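Magazine > Home Life > Sorting & Storing

The great pill box amnesty

I own too many pill boxes. There, I've said it. I don't even take many tablets (one in the morning, and a vitamin when I remember) but I can't walk past those little compartments without thinking of all the tiny things I could put in them!

It started with my friend Lacey Mellor, who keeps her earring backs in one and looked so smug about it that I went out and bought three. Then came the green ones, then the orange, and by July I was opening lids all over the house looking for one paracetamol. So out they came, on to the dark marble top with the pink leopard print behind it, which cheers me up no end.

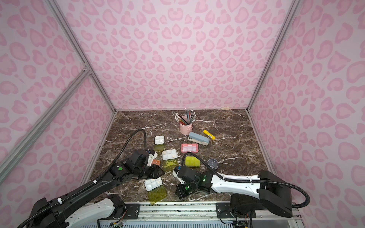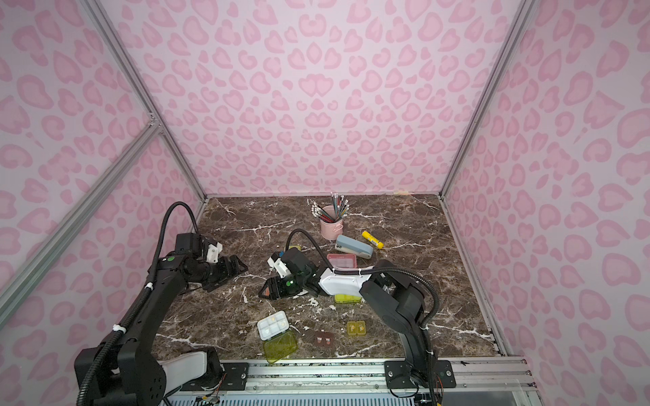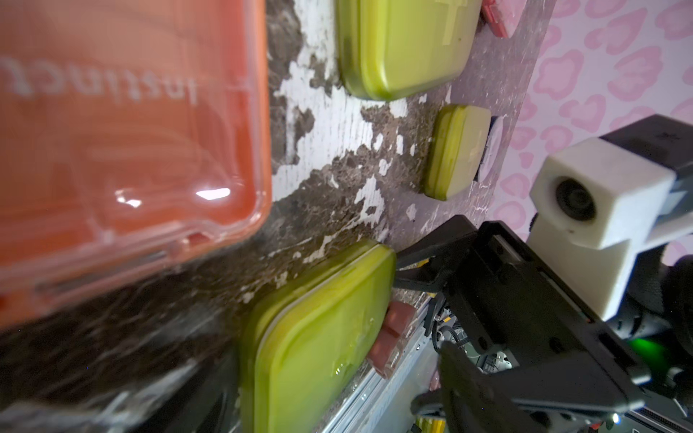
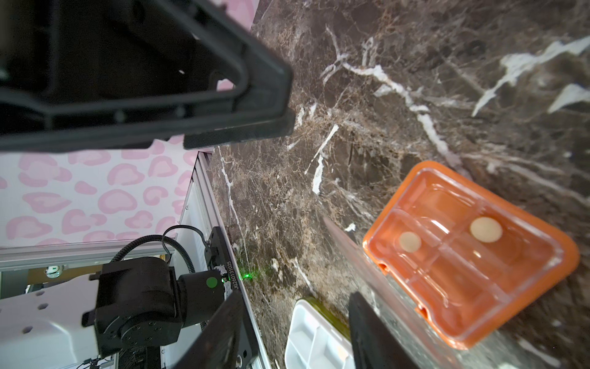 What went where

Lids first. I matched every lid to its box before I let myself think about contents, and it took most of a pot of tea. A box without a lid is no use in a handbag, so any odd ones go in the desk drawer for paper clips.

Next, tablets stay in one box and one box only. Mine is by the kettle. Everything else is fair game: beads, fuses, those spare buttons that come in a paper envelope, foreign coins. Clear lids are best for this, as you can see the buttons without tipping them all over the floor (ask me how I know).

Pencils stay out in their pink cup. I did try putting the rubbers and sharpeners in a pill box too, and went straight back to a drawer after 4 days of swearing.

Comments

Henrike Vogler: I use mine for seeds, one compartment per variety. Do label them though, I grew a whole row of mystery lettuce.

Colin Tapley: Fishing hooks. Never looked back.

Seema Maurya: Where is the leopard print from? I need it for my craft room!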